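Prerent brings robots into the hat room, and I get to tell you what that means for the people in it 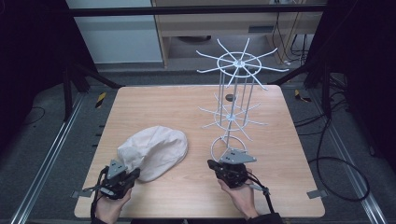 Why we're doing this

Hi, I'm Jarmo Juntunen, and I run the finishing floor at Prerent. I've been asked to write our press release this time, so please forgive me if it sounds more like me than like a press release!

As of 18th April we're going ahead with Tendness, our plan to hand part of the hat room's work over to robots. If you've ever bought a cap in a small shop, there's a fair chance it spent part of its life with people like us. We take in hats from makers, check them, brush them, shape them, put them on display racks and get whole store sets ready to ship. It's fussy work, and a lot of it is the same arm movement over and over (hang it, turn it, take it down, hang the next one).

I did that job myself for 15 years before I moved up to running the floor, and my right shoulder would like everyone to know it. So when the company started talking about automation I had two feelings at once. One was "finally." The other was a knot in my stomach, because I know everybody on that floor and I know what they were going to ask me.

What the robots will do

The plan is pretty narrow, which I like. Robots will take over loading and unloading the display racks. A cap comes down the line, the robot picks it up, puts it on a free arm of the rack and goes on to the next. When a rack is full, a person looks it over and sends it on.

Soft caps are harder than you'd think. A box is a box, but a flat cap slumps and folds and never lies the same way twice, and if you grab it in the wrong spot you leave a dent in the crown that somebody has to steam out again. Wire racks have their own tricks too. The arms fan out every which way, the tips turn up, and there's always one behind the one you want.

That's why our own staff are the ones teaching the job. They work at a table with a pair of black hand-held grippers, one for each hand, and handle caps and racks using the gripper jaws in place of their fingers. What they do gets recorded, and the robots learn from that. I had a go myself and I was terrible at it for the first morning! You have to slow way down and think about things your fingers have been doing on their own for years. The people who turned out to be best at it were the ones who've hung the most hats, and I'll admit that made me very happy.

The software side comes from Pathirana, who have been patient with our endless opinions about brims. Their team sat on the floor with us before they wrote anything, and they changed the plan more than once after hearing how the work really goes.

What changes for the people here

OK, the part I got asked about most. Nobody is losing a job over Tendness. The company has put that in writing for everyone on the finishing floor, and I wouldn't have put my name on this otherwise.

What does change is the day itself. We're setting up 2 robot stations to begin with, and 7 people from the hat room will move into new roles alongside them. Some will keep on teaching at the table, which is paid at a higher grade than rack loading was. Others will look after the stations, and that mostly means noticing when something's off, clearing a stuck cap and deciding whether a batch is fit for the robot at all. Wide brims and anything with a feather stay with us humans for now. I'd like to see a robot try the feathers, but not on a customer's order.

We're also getting more time for hand finishing. That's the work most of us came here for, and it has always been the first thing squeezed when a big order lands.

It hasn't all been smooth. A few folks on the late shift told me they'd miss rack loading, because it's when they chat, and I hadn't thought of that. So we moved the hand finishing benches closer together. Someone else asked what happens to the recordings of their hands at work. They're used for training the robots and for nothing else, they aren't used to measure anybody's speed, and you can say no to being recorded without it counting against you.

A word from Ciarán

Ciarán Dolan has worked in the hat room longer than I've been in charge of it, and he was not a fan of this idea. He was also the first to sign up for teaching, so I asked him for a quote.

"I wanted to see what they were up to," he told me. "I figured if a machine's going to hang caps, it may as well hang them properly, the way I do it. My hands still get tired, because those grippers aren't weightless. But I'm not reaching over my head all day, and when I say a cap's been picked up wrong, people listen and we do it again."

He also wants it on record that he still beats me at it. He does.

What comes next

The first station opens for live orders in June, with the second following once we're comfortable with the first. We'll run them for 3 months with a person at each station the whole time, and then the hat room staff will sit down with management and go through what's working and what should be changed. If the answer is that a certain kind of cap should go back to being loaded by hand, then back it goes.

After that we'd like to try the same approach at Irar, our sister site, where they handle scarves and gloves. They've been over to visit already and they have a whole list of reasons why gloves are worse than hats.

If you write about work, fashion or robots and want to come see the hat room, please do. Contact the Prerent press desk and ask for me, Jarmo. I'm usually on the floor, so leave a message and I'll call you back at the end of my shift.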